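Objects Left on Shared Desks: A Coding Scheme for Open-Plan Offices
May 17, 2024 | Aurel Olteanu
Reading time: 3 min

3. Classification of desk items

3.1 Units and classes

The unit of analysis is the item. An item is any object that rests on the desktop and can be lifted without tools. Cable trays, partitions and other fixed parts of the desk are coded separately as furniture. The inventory covers eight shared desks at the Nirkier office and contains 1,253 entries. Of these, 1,023 were assigned to one of eight classes on the first pass. The rest were held for review under the rules given in 3.2. 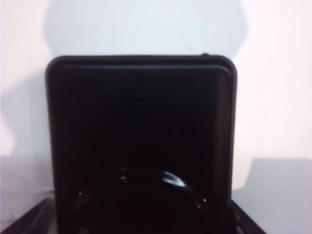

Equipment was the hardest class to separate from personal property. Dark housings show little surface detail, and coders tended to assign them by size alone. The scheme therefore asks for one positive feature before an item is coded as equipment. In Figure 1 the broad matte face gives almost nothing to work with, and the code rests on the glossy round element with concentric rims set into it. A stepped lip or a rounded corner is not sufficient, as both also occur on storage cases. Where no positive feature is found, the entry is "housing, unspecified."

3.2 Unresolved entries

An entry is unresolved when its outline cannot be traced on at least one side. Color alone is never used to assign a class. This rule was added after the Fudberg pilot, in which two coders had sorted dark areas into "bags" and "electronics" at close to chance. Unresolved entries stay in the total but are left out of the class shares. 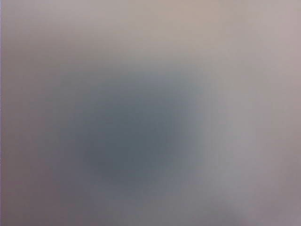

Figure 2. Dark bluish-gray area without a traceable edge. Coded unresolved.

3.3 Containers, stacks and packaging

Soft packaging is coded by its state, as crumpled, folded or standing. Contents are recorded only if visible. A stack is one entry with a parent code, and each layer is given a child code. In Figure 3 the crumpled white shopping bag is a single entry, and the lidded clear container forms the top layer of a stack over flat, brightly printed packages. The dark blue slide sandals on the same desktop fall under clothing and footwear. The scheme makes no distinction by where an item would normally be kept.

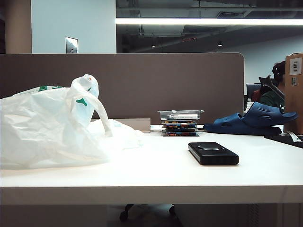

Fung-ping Kao, commenting on a draft of this section, held that the parent code hides the area a stack frees, and that a tidy pile of packages should not weigh the same as a bag spread over much of the surface. The point is accepted. Footprint is now recorded as a separate field, in the format used by the Pan inventory sheets, and the class shares in Section 4 are reported with and without it.

3.4 Desk boundaries
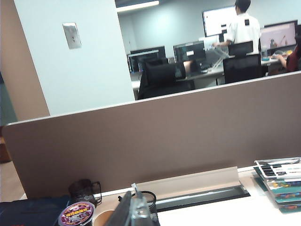
HARNO, November. Boundary rules were fixed at a coding meeting before the second pass. The partition is taken as the limit of a desk. Items beyond it belong to the neighboring row, even where the partition is low enough for both sides to be seen at once, as in Figure 4. A mug standing near the back of the desk, close to the cable tray, is counted with the desk it stands on. Chairs are excluded throughout. Monitors are coded as equipment and assigned to the desk that supports them.

Contact: Aurel Olteanu, Nirkier
© 2024 Nirkier. All rights reserved.
Back to top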